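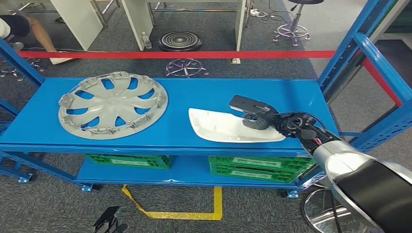
Do used plastic trim parts hold up as well as new ones?
Some do, if you check the tabs before you pay and don't believe everything in the listing.

Shelf notes: trim, caps and covers
Posted by Keegan Fairweather, Saturday, April 30, 2022

I have been buying secondhand car trim long enough to distrust most of what gets written about it. "Excellent used condition" can mean a part that looks fine from six feet away. "Fits most models" means the seller hasn't checked. So when people ask me to put up a gallery with a few words under the pictures, I'm a little wary of the whole idea. A picture is good for shape and color. It won't tell you whether a clip has gone brittle, and it certainly won't tell you whether the thing fits your car.

With that said, the blue shelving is where the trim gets looked over, and the notes go with it.

On the shelf: a silver-gray plastic hubcap with swept spokes, face up, and a white plastic part with the curved shell of a side-mirror cover. Green crates with pale label plates underneath.

The hubcap
I'm suspicious of any hubcap sold by its face. The face is the part that gets washed before a sale. What matters is the ring of clips and tabs around the rim, and those are what I would ask about first. One missing clip may not throw a cap off the wheel, but I've heard "it held fine for me" from too many sellers to take it as evidence. Press each tab gently with your thumb. It should give a little and come back. If it stays where you pushed it, put the cap down.

Sets are another sore point. A seller in Pisberg offered me four matching caps for 115 dollars in February, and two of them turned out to be for a different wheel size. The spokes were the same, more or less. I paid 55 for the pair that matched each other and still think I was overcharged.

Swept spokes also have a direction, or seem to. Some people insist they should all lean the same way when the car rolls forward. Most plastic sets are molded identically, so they lean forward on one side of the car and backward on the other. I have never seen proof that it makes any difference beyond looks.

The mirror cover
White is the color I trust least. There are dozens of whites, and the one on a ten-year-old door has had ten years of sun. A cover described as "factory white" may still stand out like a new tooth. Hold it against the car outdoors, in shade and then in daylight, before deciding it matches. If you can't do that, budget for paint. The shop I use in Skekthorpe charges around 97 dollars for a small part, prep included, and at that price an unpainted new cover starts to look sensible.

Left and right get mixed up constantly. Sellers say "driver side" without saying which country the car came from. Ask for the part number molded on the inside. If they say there isn't one, ask again.

The crates and the shelf
I was told that vented crates keep plastic parts from warping. I doubt it. Heat and weight do the warping, and slotted sides won't help much if you pile brake drums on top of a bumper grille. What vented crates do well is let you see in from the side and let the dust fall out. Labels are only as good as the last person who moved something — I open the crate anyway.

A flat steel deck is fine for checking parts, though I'd lay down a towel for anything painted. Trim with delicate tabs shouldn't be left upside down under anything heavier than itself.

Prices and returns
Single hubcaps start at 19 dollars. Mirror covers vary too much to quote. Returns are accepted if the part doesn't fit, less so if it has been glued, drilled or painted first. Send the year, the model and the part number, and measure the wheel yourself. The number printed in the owner's manual is for the wheels the car left the factory with, and plenty of cars aren't wearing those anymore.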